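Skip to content | Notebook | Rigs | Tasks | Consumables | Archive
Search this notebook Go

Hanger task, notebook, Thursday (August, hot, fan on)

Right, where was I. Carried on with the hanger task at Echeverri, morning session from the end of last week's list. The aim for this block is still the same: fill up the jackets part of the set, which is miles behind shirts. Shirts are lovely and easy and we all keep reaching for them, so I've hidden the shirt box under my desk and anyone who wants it can come and ask me for it!

Count at the start of the day was 938 good episodes across all garments. I was after 50 more by lunch, jackets only, and got there with a bit of time to spare, though that's before the sync check and I fully expect to lose a few. Last time the sync check ate more than I'd like to admit.

Things I changed this morning:

Slowed down the approach. When I watched the old episodes back I noticed I dive at the hem like I'm catching a bus. Fine for a person, no good at all for the policy, which copies the dive and then overshoots. So now I come in, stop for a beat, close, and only then lift. It feels silly and slow when you're doing it but the replays look so much calmer.

Varied the grab point. Hem, front edge, side seam, a sleeve now and then. I'd got into the habit of always going for the same place and the Tonar run from before the weekend showed it — give it a jacket turned a little to one side and it still reached for the spot where my hem used to be. Poor thing. Entirely my fault.

Moved the hangers between takes. I'd been lazy about this. New rule for me (and for you lot as well please): after every take, shift things along the rod or swap to another hanger before the next one starts. Doesn't need to be random in any clever way, just not the same twice running.

Left the tags on. We did talk about snipping them all off for tidiness but I'm against it. Shops are full of tags, and if the fingers close on one I want that in the data and marked as a bad grasp, so the model sees what it looks like. I've added "tag in grasp" to the label list. Two words too long for the dropdown, so on the screen it shows as "tag in gr", sorry.

Heavy cloth is its own problem. Corduroy doesn't behave like the thin stuff at all, it pushes back, and the ribs catch on the finger edges if you slide across them. Going along the ribs is fine. I kept both kinds of take, but put a note in the comments field for the ones where it snagged, so we can filter on it later if it turns out to be a nuisance.

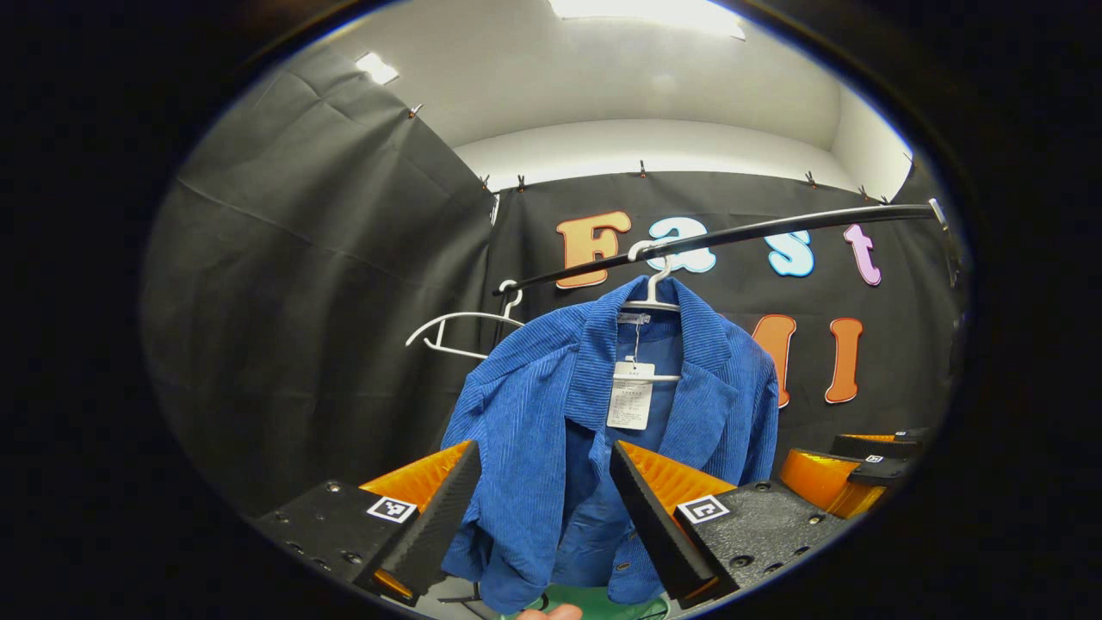
Blue cord jacket, hem between the fingers, spare hanger to the left.

I like this one as a reference for hem takes: both finger markers in view and the fabric going properly between the fingers, with the hanger on the rod at the top. If your view has lost one of the markers you're probably holding it at too much of an angle — tip your wrist back a touch before you start the take, not halfway through it.

Bits that went wrong: lost 7 takes in a row to a full card. I'd seen the warning and thought "I'll just do one more", you know how that goes. They're deleted, don't go looking for them. Also 2 takes where the hanger came off the rod altogether and the jacket went on the floor. Kept those, labelled as failures, they're rather good failures.

Ran the first upload to Ostik over lunch. It got through but the garment field came up blank on everything, so I think the sheet and the uploader disagree about capital letters again. I've fixed it by hand for today's batch. Would much prefer somebody fixed it in the uploader, and I suspect that somebody is me.

Afternoon I mostly spent on labels, very dull. I did have one thought while doing it: we start the clock when the fingers first move, but for these slower takes that leaves a long stretch of nothing much at the front. Might be better to start when the garment first comes between the fingers and keep the approach as a separate piece. Jumau already splits episodes like that, so it would make the two sets easier to put together. Want to talk about it before I relabel anything, as I am not doing it all twice.

To do next:
- sync check on the morning's takes
- sleeve grabs, still far too few
- new card, and a spare one in the drawer
- ask about the squeak in the left finger, which is getting worse
- give the shirts back, eventually

Older entries | Newer entries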